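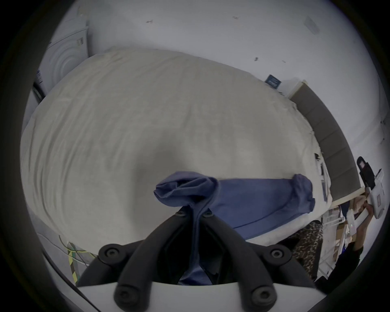

Blue cloth on the bed, cream cover underneath.

Fold small cloths on the bed before you put them away. First smooth the cover with your palms - big wrinkles will push the cloth out of shape.

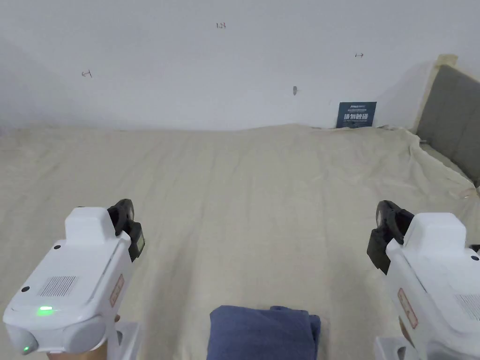

Sigrun Myklebust wrote to me that she prefers a table, as a mattress is too soft for sharp folds. For shirts I agree with her.

Now take the cloth by one corner and let it hang.
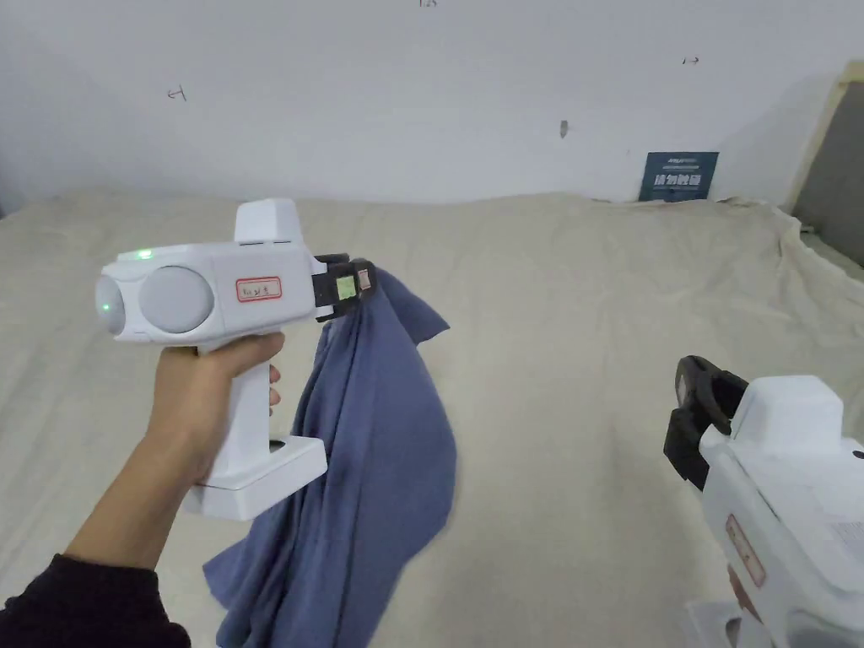
Shake it lightly, lay it flat and fold it 2 times, always edge to edge. Press the last fold with your hand.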